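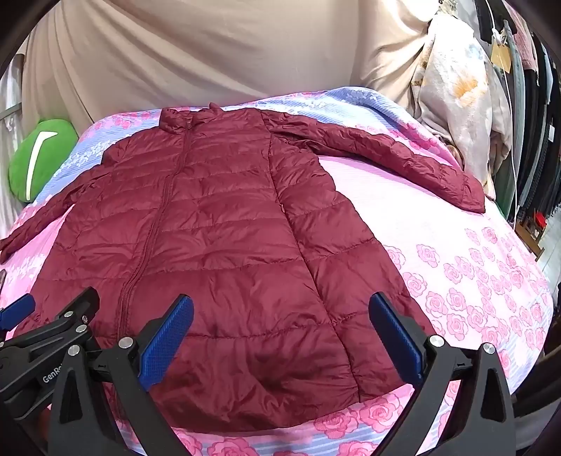 Dark red puffer on the pink and blue flowers. Right, router thread, as threatened.

1/ So I finally swapped the Ladby box that came with our fibre for a Gillari one, and I've learned more about wifi channels this June than I ever wanted to. Posting it all in one go so I can find it again when I break something.

2/ Background: 831 Mbps down with a cable straight into the box in the hall. Lovely. In the back bedroom, on wifi, I was getting 23. Same house! Same floor! One wall and an airing cupboard in between.

3/ First thing I did was blame Ladby. Sat in their chat queue until nearly midnight and got told to switch it off and on. Did that. Got 20. Thanks all.

4/ Edin Vidmar told me to look at what channel the neighbours were on before buying anything, so I put a scanner app on my phone and walked round the house holding it out in front of me like a metal detector. Everybody in the terrace is on channel 6. Everybody!!

5/ I moved ours to 11 on the 2.4 side and it did get steadier. Not much quicker, but the video calls stopped going all robot voice. If you only do one thing from this thread do that one, it's free.

6/ The Ladby box has a setting called "smart steering" which lumps both bands under one name and then picks for you. It picked wrong for my laptop every single time. I turned it off and gave the 5GHz its own name and the bedroom jumped to 140ish.

7/ Could have stopped there. Did not stop there.

8/ Gillari arrived. Setup wants you to use the app, and the app wants an account, and the account wants a phone number. There's a plain web page too if you type the router's address in a browser, it's just not in the leaflet. Use that.

9/ BIG tip: give the new router the same wifi name and password as the old one. I didn't, so I've spent an evening re-adding the printer, the doorbell, two telly sticks and a set of scales. The scales took longest. Why have I got wifi scales.

10/ Then I had the double router problem. Ladby's box was still doing its own thing and the Gillari was sat behind it doing the same thing again, and my nephew's games wouldn't connect to his mates. You need to put the old one in "modem only". On mine it's under Advanced, then WAN, then right at the bottom.

11/ Modem only restarts the box and it takes around 4 minutes. I thought I'd killed it. Had a cup of tea, came back, all the lights on.

12/ @ Zuleica Vasconcelos asked about mesh. Haven't tried it. Wagner Figueiredo has the Brito ones and likes them, but his place is three floors and mine is a corridor with ideas.

13/ Still to do: run a proper cable along the skirting to the bedroom, work out why the printer drops off after lunch, change the admin password off the one on the sticker. (Yes I know. Tonight.)

14/ If anyone's got the guest network to let visitors print, please shout, I've had three goes at it and given up for now.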